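Visit notes: Fallside disassembly cell, software side

Two of us from Presine spent a Monday at Fallside, where Dodix runs a development cell for taking apart end-of-life desktop computers. Our interest was the planning and perception stack. Ozan Sezer, who leads the software team there, had agreed to show us the code as well as the cell, and most of the day was spent at a desk with logs open.

The stack is called Yurt. It consists of a task planner, a perception server, a motion layer and a recorder, each running as its own process and talking over a plain message bus. Sezer's team started with a single process and split it after a perception crash took the motion layer down with it. The split cost them some latency, which they measure at every hop and print in the log header. I would like to see more groups do that.

The planner works on a removal graph. Nodes are parts, edges are "must come out before" relations, and each node carries a list of permitted grasps. The graph for a given model is written once by hand, as a text file, and then amended by the system when it meets something it did not expect. Capucine Boyer showed us the amendment history for one chassis family: 101 entries, of which 19 had been promoted to the base file after review. The rest stay attached to the individual unit and expire with it. Promotion is manual. Boyer tried an automatic rule last March and withdrew it when the graph acquired a cycle. 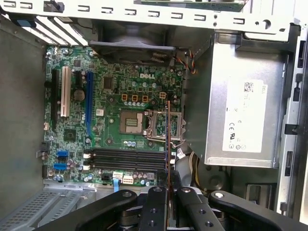
Perception runs in two stages, coarse then fine. The coarse stage registers the chassis against a model and yields a pose good enough to bring the wrist camera over the board. The fine stage uses the wrist view only, and its job is to confirm or reject the presence of each node in the graph. Absence turned out to be the harder case to get right. With all four memory slots empty and no processor in the socket, the planner should prune those nodes and go on to the next, and the early detector kept proposing modules because the slots are long, dark and parallel. The current version classifies each slot region as occupied, empty or undecided, with the white latch clips as the reference for the region boundary. The socket gets a separate classifier, with the retention frame, open or closed, reported as its own state variable. Undecided regions trigger a second view from a shifted wrist pose, up to a limit of 2 extra views, and after that the node is handed to the operator.

Cables are not handled to the same standard, and Sezer said as much before we asked. Yurt treats them as keep-out volumes, inflated by a fixed margin, and replans around them. In a crowded case this leaves very little free space near the power supply and the planner reports no solution. Nermin Akgül is working on a replacement in which a cable is modeled as a chain with two anchor points and an allowed amount of push. We saw it in simulation only. Planning time was acceptable on the cases she had selected, and she was clear that she had selected them.

The motion layer is conventional: position control in free space, a switch to force-limited control on approach, a guarded move until contact. What deserves mention is the switching logic. Every transition has a named precondition, and a failed precondition is logged with the values that failed it. We picked a stopped run at random and had the cause in under a minute, a stale transform from the coarse stage.

The recorder stores joint states, wrist images, planner decisions and operator overrides against one clock. Replay can be started from any planner decision, with perception either live or taken from the log. Yavuz Bayram uses this as the regression suite. A change to the detector is run against 8 reference sessions before it is merged, and a difference in any planner decision has to be explained in the merge note. I asked how often the explanation is simply "the old decision was wrong." Often, he said, and those sessions are then relabeled.

Points to follow up on our side:

Ask Boyer for the grammar of the graph file. She is willing to share it without the chassis data.

Check whether our own log format can carry failed precondition values without a schema change.

Repeat the three-state occupancy test on our connector boards, where we have the same trouble with empty positions.

Akgül expects to have the cable model on the cell before our next visit. Sezer asked that we bring two of our own units, with the covers already off.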